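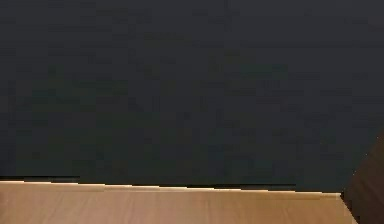 Reading time: 8 minutes with the exercises

Household Economics, Unit 5: Fixed Costs and Variable Costs at Home

Notes prepared by Upendo Kinyua for the evening group. Please read them before we meet at 6 p.m., and bring one old bill of any kind.

In the last unit we spoke about income. Now we look at the other side of the page. Every household has costs which stay the same from month to month, and costs which move. The first are called fixed costs, the second variable costs. The words come from business, but they serve well in a kitchen.

Rent is the clearest fixed cost. If Wekesa pays 2000 for his flat in January, he pays 2000 in February also, even when he is away visiting his family for two weeks. Food is different. When he is away, he buys less of it.

Many costs are a mixture of both. An electricity bill usually has a standing charge, which you pay for being connected, and a charge for each unit that you use. Suppose the standing charge is 16 and Wekesa uses electricity for 40. His bill is 56. In the next month he uses double, so electricity for 80. The bill is now 96, and not double of 56. Students often make this mistake in the test, so please work through it slowly with pencil.
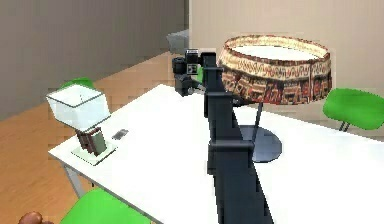 A second difficulty is the time period. Over one week, almost everything is fixed: you cannot leave your flat or change your phone contract by tomorrow morning. Over two years, almost everything is variable. Therefore always write the period at the top of your table before you begin to sort.

Some students ask where to put a cost that comes once a year, for example insurance. It is fixed, but it does not appear in most months. I divide it by 12 and write this part in every month. Rupert Ortner, who taught this course before me, preferred to keep it on a separate sheet – both ways are accepted.

Words to learn: standing charge, unit price, period, to fall due.

Exercise 1. Take your own bill and mark the fixed part and the variable part. If the bill does not show them separately, write down what you would ask the supplier.

Exercise 2. Esther shares a flat in Filtenberg with one other person. They divide the rent equally, but the other person is at home all day and she is not. Suggest a fair way to divide the heating, and explain it in five or six sentences.

Exercise 3 is on the back page of the Unit 4 handout. We did not reach it last time.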